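Learning to Like January Swimming

I have started swimming again, which is a sentence I have typed every January for longer than I care to admit. But this year I'm still going and it's nearly the end of the month, so I feel like I'm allowed to write about it.

A bit of background. I swam as a kid, badly and a lot. My mother signed me up for lessons at the old pool by the bus station and I hung on in the same level for two winters because I wouldn't put my face under. Then one day I did, and after that you couldn't get me out. I wasn't fast. I just liked it down there, with the lights wobbling and all the shouting turned into mush.

Then came college, jobs, a move, another move, and a stretch of years when the only swimming I did was in lakes in July, standing up to my waist and complaining.

What got me back was my friend Signe Engström. She swims at our town pool before work, and she has been asking me along in the most annoyingly patient way, just a little text every so often. "Water's nice." That's all it ever says! In the end I ran out of excuses, bought a new suit (the old one had gone see-through in the seat, thank you to my husband for waiting until we were at home to tell me) and turned up at ten past six in the morning with wet snow in my hair.

The first time was awful. I did 4 lengths and had to hang on the wall with my heart going like a washing machine. An older man in a yellow cap went past me, and past me, and past me again. He had the slowest stroke I've ever seen and he did not stop once. I've been studying him ever since. He hardly kicks. He breathes like he's got all day. I was thrashing along as though somebody was after me, and I think that was most of my trouble right there.

So I slowed down. Really slowed down, to the point where I felt silly. And the next time I did 20 lengths, with rests, and got out feeling like a person who could carry a piano up a flight of stairs.

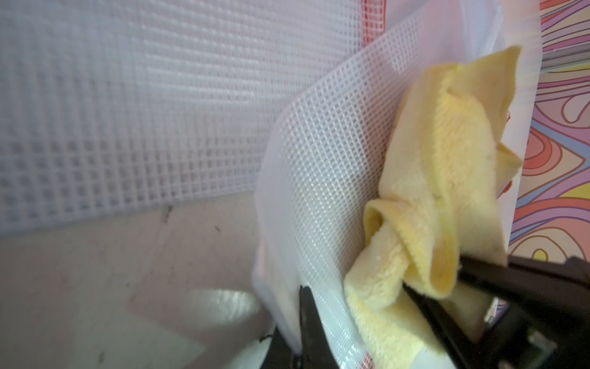
Filed under: Everyday, Moving about

Now, some things I've picked up, in case you're thinking of going back too.

Get goggles that fit. I'd been using a pair from the bottom of a drawer and blaming my face. Signe made me try hers in the shallow end and it was like getting new glasses – I could see the tiles! I could see a hair tie and decide not to think about it. I went and bought the same kind that afternoon. You press them on without the strap and if they stick for a second or so, they're yours.

Eat something, but a small something. Half a banana is my limit. I tried oatmeal once and spent the whole swim in conversation with it.

Take a hat for afterward, a proper wool one. I don't care how well you think you've dried your hair. The walk from the door to the car is maybe two minutes and I've had my bangs freeze solid in it.

And pick the slow lane without shame. I started out in the middle one out of pure vanity and held up a very polite woman who kept tapping my foot. The slow lane is much friendlier anyway. People chat at the end. I now know all about one lady's knee and another one's plans for her greenhouse, and I've been promised tomato seedlings in the spring, which is more than I ever got out of a gym membership.

I still don't love the getting up. The alarm goes and I lie there making my case, like a lawyer, for why today should be different. The trick that works on me (and it's a dumb one) is to sleep with my bag already in the car. Then all I've got to do is put on boots and a coat over my pajamas and drive. I've walked into that locker room in flannel pants with foxes on them and nobody so much as blinked.

I've had one miserable swim since, when I got water up my nose on the second length and never settled. Signe says she has those too and just goes and stands in the hot shower for ages and calls it exercise. I did that, and I can recommend it.

The other thing is breakfast after. We go to the bakery across the road, damp and pink with goggle rings around our eyes, and I eat a cheese roll the size of my shoe. I used to think coffee was coffee, but the cup you have after a swim is a whole other drink. I've been late to my desk because of it more than once and I can't say I'm sorry.

Next I want to learn flip turns. Signe showed me one and it looked easy, so I tried it, and came up facing sideways in somebody else's lane. The man in the yellow cap swam right around me and kept going. If you've got any tips for not losing track of which way is up, please leave them in the comments!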